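Sokmont Planner 2, two months in

The sales page promises "grasping that just works" on clear objects. I've heard that before, so Reshma Motaung and I ran 200 picks on our own bench.

## Setup

Install was painless. The docs weren't: the collision margin is explained on one page and contradicted on another.

## Perception

On opaque parts it's fine. Clear plastic is where I stopped believing the brochure. Glare on a tray rim gets read as a solid edge, and the planner then steers around it, adding up to 120 ms per replan. The wrist view is what it has to work with:
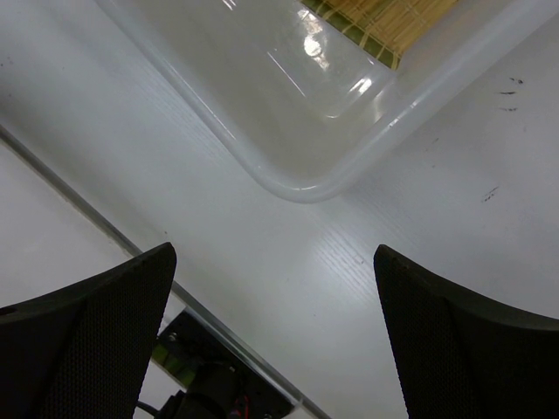
## Verdict

The logging is good and I'd keep that. The "transparent mode" checkbox made no difference I could measure. Wian Chauke likes it more than I do, but he only picks cardboard. Try the trial before you pay for a seat.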